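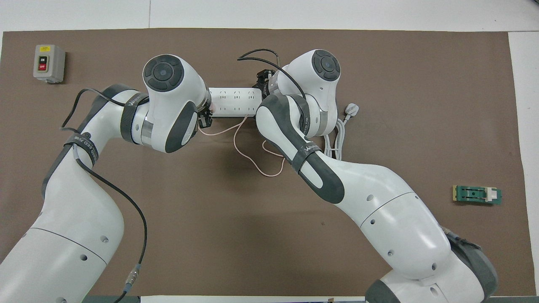

Two-arm handling of a power strip on the bench mat. Item 4 refers.

NISTELL
Working Group on Safe Practice for Shared Robot Benches
Minutes of the meeting held on 29/08/2025, Training Room, Grallard Building

Present: Safta Ilie (Chair), Marius Căpraru (Bench Operations), Homa Fallahi (Electrical Safety), Bianca Toma (Standards and Documentation), Vasilică Preda (Training; minutes)

Apologies: The representative of Treson, who had sent written comments on draft section 6. These were circulated in advance and are recorded under item 5.

1. Opening and agenda

The Chair opened the meeting at 9:30 a.m. The agenda was adopted with one change: the item on operator records was moved ahead of the item on labeling at the request of Ms. Toma, who had to leave at noon.

2. Minutes of the previous meeting

The minutes were approved with two corrections. Under item 3, "bench supervisor" is to read "bench lead" throughout. Under item 6, the word "monthly" is to be deleted from the sentence on checking emergency stops, as the interval had been left open.

3. Matters arising

3.1 Floor marking. Mr. Căpraru reported that the marking at the Yoshida bench had been repainted. The line now follows the full reach of both arms with the elbows extended. The previous line had been drawn from the folded position and was too close. The working group noted the report.

3.2 Access list. The list of persons cleared to enable the arms has been brought up to date. Four names were removed at the request of their departments. Mr. Preda asked that departments report leavers within the same week; the Chair will write to them.

3.3 Guideline numbering. Ms. Toma confirmed that the guideline will be issued as Document 241. The earlier working number will appear on the cover page of the first edition only, so that persons holding a printed draft can match the two.

4. Draft section 5: Handling of electrical items by two-arm systems

4.1 Ms. Fallahi introduced the draft. The section covers work in which a robot holds, moves or sorts electrical goods such as power strips, plugs, switch boxes and bare circuit boards. She said that the general handling rules in section 3 had been written with boxes and trays in mind and gave operators little help with items that have a cord attached.

4.2 State of the item. The draft required that any item be "safe" before handling. Members found the word too loose. It was agreed that the text should read: "No electrical item shall be connected to a supply while it is held by, or within reach of, a robot arm, unless a written test plan allows it." Mr. Căpraru asked who would sign such a plan. It was agreed that the bench lead and the electrical safety officer would both sign.

4.3 Plug in view. Ms. Fallahi proposed that the plug of any corded item be laid on the mat, where the operator can see it from the normal standing position, before the arms are enabled. Mr. Căpraru supported the rule but noted that some items have cords too short to reach the mat once lifted. The Chair ruled that in such cases the operator must look at the plug before the lift and record having done so. Adopted.

4.4 Loose cord under a held item. There was a long discussion on cord that hangs below an item held between two grippers. Mr. Căpraru's view was that slack is needed, as a taut cord pulls the item out of line when the wrists turn. Ms. Fallahi was concerned that a loop lying on the mat may be picked up by the other arm on its return path. Ms. Toma pointed out that both concerns could be met by setting the return path above the slack. The following text was adopted: "Cord hanging from a held item may rest on the mat. The path of each arm shall be planned so that no part of the arm passes through the cord. Where this cannot be planned, the cord shall be tied before the lift."

4.5 Two-gripper lifts. For long items held at both ends, the draft called for the two arms to stop together if either gripper loses its hold. Mr. Preda asked whether the stop should also open the remaining gripper. Mr. Căpraru advised against this, saying that an item held at one end can be taken away by hand after the arms are disabled, whereas a dropped item may land on other goods. The working group agreed that the remaining gripper shall stay closed until a cleared person has disabled both arms.

4.6 Cables of the robot itself. Members considered external cables that run along or over an arm. Ms. Fallahi noted that such cables are easily confused with the cord of the item being handled, and that the draft said nothing about them. It was agreed to add a pre-start check in which the operator follows each external cable by eye from end to end, confirms that it is clear of the gripper, and confirms that any free connector is either secured or approved to hang free. Mr. Căpraru asked that the check be placed on the card already kept at the bench, and that no new form be created. Agreed.

4.7 Straps and covers. Straps fitted around the forearms and padded covers at the joints are to be checked for slipping at the start of each shift. A strap that has moved toward the wrist is to be put back before work begins. No added strap may cover a joint seam.

4.8 Bare circuit boards. The draft allowed boards to stay on the mat during other work. Ms. Fallahi asked for a minimum clear distance. Mr. Căpraru said that a fixed figure would be hard to apply on a small mat. After discussion, the distance was set at 20 cm from the planned path of either arm, to be reviewed after six months of use. Boards not needed for the task should go back in their tray.

4.9 Control boxes used as work items. Ms. Toma raised the matter of switch boxes with ON and OFF buttons that are placed on the mat as goods to be handled. A visitor or a new operator might take such a box for the control of the bench. The working group agreed that this was a real risk. The real stop control must be fixed in place off the mat and shown to every person before they enter the marked area. Ms. Fallahi wished it recorded that she would have preferred a ban on red buttons among work items. The Chair noted this and left the matter open for the next edition.

4.10 Decision. Section 5 was approved as amended. Ms. Fallahi will send the clean text to Ms. Toma.

5. Draft section 6: Comments received from Treson

5.1 Treson asked that remote operators be held to the same rules as operators at the bench. Agreed in principle. Mr. Preda noted that a remote operator cannot carry out the checks in 4.6 and 4.7 in person. The text will state that a cleared person at the bench performs them and confirms by voice.

5.2 Treson asked for the phrase "reasonable care" to be removed from clause 6.4. Ms. Toma said that the phrase had come over from an older house rule and served no purpose in the clause. Removed.

5.3 Treson proposed a limit on hours of continuous remote operation. Members had differing views, and no figure was agreed. Mr. Căpraru will bring the present shift pattern to the next meeting.

6. Operator records

6.1 Mr. Preda presented the results of the records review. Of the 966 bench sessions entered in the log, 49 had no start-of-shift check recorded. Most of the gaps fell at shift changes, where the outgoing operator had left the arms enabled for the next person.

6.2 The Chair stated that this practice must end at once and did not need to wait for the guideline. With immediate effect, the arms are to be disabled at every change of operator, and the incoming operator is to complete the card before enabling them again.

6.3 Ms. Toma asked that the log be changed so that a session cannot be opened with the check field blank. Mr. Căpraru will ask the software group for a date.

Ms. Toma left the meeting at this point.

7. Labeling of work items

Mr. Căpraru proposed a plain tag for electrical items that have been passed for bench use. Ms. Fallahi asked that the tag carry the date of inspection and the initials of the inspector. Tags must not be placed on a surface that the gripper closes on. The proposal was accepted for trial at the Yoshida bench only.

8. Actions

S. Ilie: write to departments on reporting leavers; issue notice on disabling the arms at change of operator.
H. Fallahi: clean text of section 5; wording for the inspection tag.
M. Căpraru: update the bench card; shift pattern for item 5.3; date from the software group.
B. Toma: revised section 6; cover page for Document 241.
V. Preda: add the end-to-end cable check to the induction session.

9. Any other business

Mr. Preda reported that the training room projector will be out for repair. Papers for the next meeting will be printed.

10. Next meeting

The date will be set by the Chair once the revised section 6 has been circulated. The meeting closed at 12:25 p.m.

Minutes taken by V. Preda. Corrections to be sent to the minute-taker within ten working days of circulation.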